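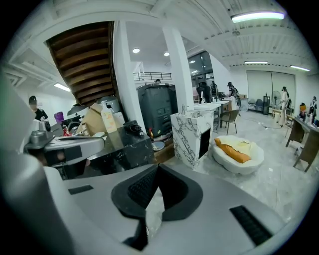

Grey gripper body with black V piece, second unit behind.

Woden hand-held gripper: refurbished, with setup and care notes

Stock back in as of January 8, 2022. Sold singly or as a pair. Body, jaw pieces, charger, one hex key. Mount plate NOT included, ask for the Komitz one if you need it.

Setting up
Charge fully first. Then power on with the jaws open and nothing between them, leave it alone till it homes. Takes 30 seconds. If it stops half way, switch off, push jaws apart by hand, try again. Don't force them shut.
Pairs: set left and right in the menu before you clip anything on. Swapping later means homing both agian.

Black V piece
Textured inner face, so it picks up dust and tape glue. Soft brush, then a barely damp cloth. No solvent. Check the fixing screws weekly, finger tight plus a quarter turn. Replace when the texture has gone smooth in the middle, usually after 800 hours with us, less if you grip card all day.

Vent slot
Keep it clear. No stickers, no cable ties across it. Hoover on low, brush end, every 30 days. Do not blow it out with an air line, we had 3 back in November with grit pushed into the fan.

Faults
Clicking on close: worn gear or a loose screw, check the screw first.
Slow to open: flat battery mostly.
Jaws off centre: re-home. Still off, send it in.

Repairs
Bench is at our Clormont unit. Put a note in the box saying what it does wrong, "broken" is no help. Štěpánka Brabec does the gear sets and will email a price before she starts. Beneš chargers also fit but we dont repair them.

Spare V pieces and screws: add at checkout.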